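Does Washing Your Hands Really Need All That Stuff?

By Josphat Magesa
Updated 10/26/25
Filed under: Ask for Proof

Grown-ups tell you to wash your hands a lot. You have probably been told so often that you've stopped listening. Fair enough. But have you ever asked them why it works? Plenty of them will say "because soap kills germs" and leave it at that. Let's see if that answer is any good.

Start with the sink. Labs, clinics and school science rooms often have the same few things in one spot: running water, something to squirt soap, something to dry with.

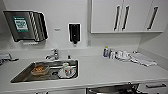 A sink with soap and paper towels on the wall close by.

What does the soap do?

Grease and water don't mix. Try rinsing butter off your fingers with plain water and you'll see the problem. A lot of the muck on your hands is stuck in a thin layer of oil that your own skin makes, and germs get stuck in it too.

Soap is made of tiny bits called molecules. One end of a soap molecule likes water and the other end likes oil. The oily end grabs the grime, the watery end hangs on to the water, and the whole lot goes down the drain. Soap can also break some kinds of germs apart, so the grown-ups were partly right. Mostly, though, ordinary soap is helping you wash the germs off.

Does it have to be special soap?

I'm suspicious of special soap. A pump bottle in my cupboard, made by Istelo, has "super active" on the label in big letters. Active how? Compared with what? The bottle doesn't say. For everyday washing at home, plain soap and a proper scrub do the job well. A bright colour or a strong smell doesn't make your hands any cleaner.

The same label says "up to 300 washes". Watch out for the words "up to". My family kept a tally on the fridge in June and got 195 before the pump coughed up nothing but air. Did the company fib? Not exactly, because 195 is still "up to 300". So is 2. Then again, my kids do like a big squirt, and one bottle isn't much of a test. We'd need to try more of them before complaining to anyone.
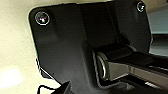 Does the water need to be hot?

People say so all the time. Ask them how hot. Water hot enough to kill most germs quickly would burn you badly, so that can't be how handwashing works. Cool water is fine. Warm water is nicer in winter and might make you want to scrub for longer, and that could help a bit. Very hot water is a bad idea, as it can dry out your skin or scald you.

How long should you scrub?

The usual advice is at least twenty seconds. There is nothing magic about that number, and your hands don't suddenly turn clean when you reach it. It's a handy rule to stop you doing a three-second splash and calling it a wash. Get between your fingers, under your nails and round your thumbs. Thumbs get missed a lot. Check yours next time.

Is drying part of it?

Yes, and I wasn't convinced of this one until I read up on it. Germs move more easily from wet hands than from dry ones, so wiping your hands on your trousers on the way out isn't a great finish, especially if you've worn those trousers since yesterday. Paper towels work. So does a clean cloth towel. People argue about whether paper beats hot air dryers, and when you read those arguments, look for who paid for the study. Someone who sells paper towels may be very keen on paper towels.

Try it yourself

Rub a little cooking oil on your hands and sprinkle on some cinnamon. Rinse in cool water with no soap and look at what's left. Then wash again with soap. Ask a friend to do it too and see if they get the same result. If they don't, try to work out what was different.

Words to know

Molecule: a very small bit of a substance, made of atoms joined together.
Scald: to burn with hot liquid or steam.
Claim: something a person says is true. You're allowed to ask how they know.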